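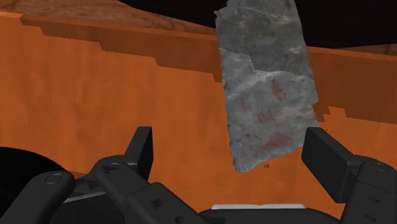
Pandunmont: The Complete Series (Hardcover)
Publisher: Escobar
Format: Hardcover, sewn binding, color, 335 pages
Collects: Pandunmont issues 1 to 9, plus the Clellamari backup stories
Print run: 1000 copies
Availability: In stock, ships from the shop on Thursday

I've been waiting to put this one on the site for so long that I wrote half this page before the books even got here. Pandunmont was the series I pushed on everybody who came up to the counter, and for years I could only push it in beat-up single issues with the staples coming loose. Now it's one big fat hardcover and I am very happy!

If you never read it: Pandunmont is a city with one superhero team, and the team has just been fired. The first issue opens the morning after. They still have the powers and the headquarters (the lease has a few months to run), but the mayor has brought in a private outfit called Cudov to do the job, and Cudov charges by the rescue. So you get a book where half the old team wants to go on saving people for free, one of them quietly applies for a job with the other side, and the team's mind reader knows about it from page four and doesn't say a word. That secret takes six issues to come out, and the scene where it does is still my favorite fight in any superhero comic — nearly all of it happens in a stairwell.

It isn't perfect. Issue 5 is the crossover issue, and it reads like one: a villain from another Escobar title shows up, shouts, and leaves. The publisher has added a single page of new story before it to smooth things over, and it sort of helps. I'd also say the time travel stuff in issue 8 goes by way too fast, so read that one slowly, or do what I did and read it twice.

The Clellamari backups are the real treat for people who already own the singles. They're short, funny strips about the alien ambassador who lives on the team's roof, and they ran in the back of a few issues and then moved to convention giveaways, so hardly anyone I know has a full set. All of them are in here, in order, with the lettering redone on the ones that used to be a strain to read.

Now the physical book. It lies flat, which matters a lot with this series and all those double-page spreads. The paper is matte, so the night scenes came out a little darker than in the original issues. I got used to it in a chapter, but I'd like you to know before you buy. There's a ribbon (red), and under the dust jacket the cover has the Cudov rate card stamped on it, prices and all. Go look at what they charge for a cat.

We have 219 copies with the signed bookplate. Those go out first, and when they're gone you'll get the regular edition, same price, same book, no bookplate. If you only want it with the bookplate, put that in the order notes and I'll cancel and refund you if we've run out.
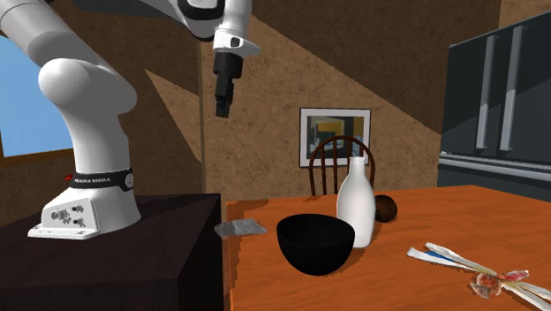
One customer who picked up an early copy wrote in to say that the new page before issue 5 gives away who is behind the Cudov masks, and that first-time readers should skip it and come back later. I went and checked, and yeah, fair point. It's only one line of dialogue, but if you're sharp you'll catch it. Skip the page if you like your surprises!

Shipping: every copy goes out shrink-wrapped, with corner protectors, in a proper box. Dented corners get replaced, just send me a picture within a week or so of it arriving.

Store pickup is fine too. Pick that option at checkout and wait for my email before you come over, as the pickup shelf fills up fast in December.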